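Care and Washing: Canvas Totes

The Pandale shop has had more questions about shrinkage than about any other subject this season, so the August item covers cotton canvas.

Untreated canvas shrinks mostly in the first wash. The lengthwise yarns are held under tension on the loom and relax when they take up water, so a bag loses more height than width. Heat in the dryer adds to the loss. Fabric sold as preshrunk moves much less, but the label rarely says by how much. Measure the bag flat before washing and write the figure down.

Wash cold, inside out, on a gentle cycle, with a mild detergent and no bleach. Optical brighteners in ordinary detergent will shift a natural cream toward a bluish white, usually in patches. Dyed handles should be tested first: press a damp white cloth on the inside of the strap for 2 minutes. If color transfers, spot clean only.
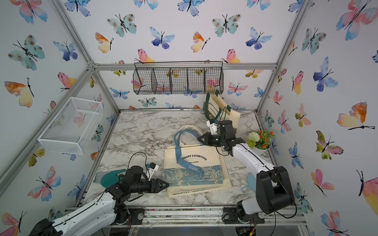 Handles dry more slowly than the body, especially where the webbing is folded and stitched in 2 layers. Hang the bag by its bottom hem so water does not collect at those joints, and allow 16 hours indoors before folding. Iron while slightly damp, on the cotton setting, avoiding any print.

The Trovanstead shop now stocks Raptis soap flakes in the small box. Sakberg webbing for replacement handles is back in natural and black, sold by the yard. Orders placed by noon Saturday go out with the next delivery.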